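I've been meaning to write up my time with Rendeo since August, and the notes file has grown to the point where I'm scared of it, so consider this the short version. Rendeo is the task planner that sits on top of the Dralach control stack. You type in a job in plain words, it breaks the job into steps, and Dralach turns the steps into arm motion. The sales page says it "understands your space". I have my doubts, and I've had them through 5 releases now.

My own part in this is small. I do contract work on tooling, mostly log viewers and replay scripts, and I was brought in to make the planner's output readable by someone other than the people who wrote it. The test job is clearing rubbish off a table and putting it in a bin. It's a good test job. A child can do it, and everybody has an opinion about whether it was done properly.

First complaint: the planner's confidence number. Every step comes with one, and as far as I can tell it measures how sure the model is that it wrote a sensible sentence. "Pick up the bottle" scores very high. Of course it does, it's a perfectly good sentence! Whether the gripper has any business being where it is at that moment is a separate question, and the separate question is the one I'd like answered. I went through 938 logged steps by hand over a couple of wet weekends and found no useful link between the score and whether the grasp held. I sent this to the vendor's support address and got back a link to the page about understanding your space.

Second complaint: glossy tabletops. The depth readings over a dark shiny surface are full of holes, and the perception layer fills them in with a guess. Fair enough, everyone does that. But the filled-in patch gets passed along looking exactly like measured data, so the planner has no way of knowing that the height it's been handed for a scrap of paper was made up. I'd settle for one extra bit per point, real or guessed. The Akolgo viewer at least lets you colour the guessed parts if you patch it yourself, and I've put my patch up on the usual page. It's ugly. It works on my machine and on one other.

Third, and this is the one that made me grumpy enough to start typing: two arms, one plan. Rendeo writes its steps as a single list. One thing, then the next thing, with an arm named for each. Dralach is happy to move both arms at once, so somebody bolted on a scheduler that looks for steps it can overlap. The scheduler knows about collisions and very little else. It doesn't know that a bottle can roll, or that a crumpled bit of tissue is a different shape every time you pinch it. When the list changes halfway through, the arm that wasn't busy keeps its old target until its own step comes up for review, and in the log that looks identical to an arm that's waiting on purpose.

The Flascombe room, bottle on the left and bin down on the right:

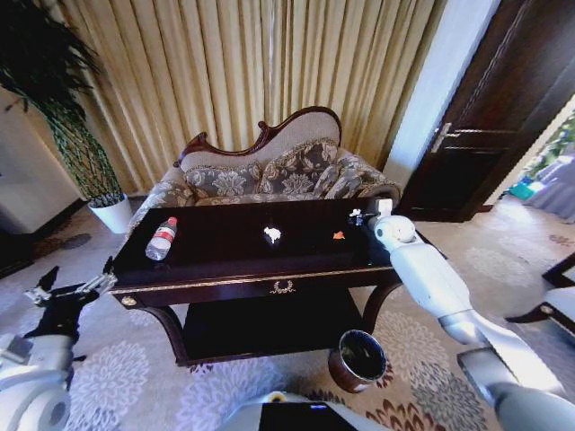
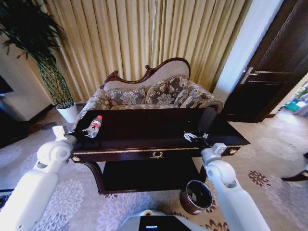

So what would I change? I'd start with the log, but then I would say that. Each step should record what the planner believed before it acted and what the cameras reported after, side by side, with a plain "don't know" allowed in either column. At the moment there is no "don't know". There's "success", "failure" and "complete", and I've asked 3 times what the difference is between the first and the last. The best answer I've had is that "complete" means the step ended.

I'd also like the idle arm to say why it's idle. A single word would do.

To be fair to the thing, replanning has improved a lot. The version I started on would stall for ages if an object wasn't where it expected, and the current one just looks again and carries on. The plain language input is nicer than I wanted it to be, too. I was all set to hate it and now I use it for setting up tests, mostly out of laziness.

But I'm still not sold on the big claim. The replay script has reached 2454 lines, and a fair chunk of that is guessing at things the planner knew and didn't write down. If you're on the same stack and have found a decent way to get the scheduler's targets out without recompiling, please leave a comment. I've tried the debug flag. It prints the confidence number twice.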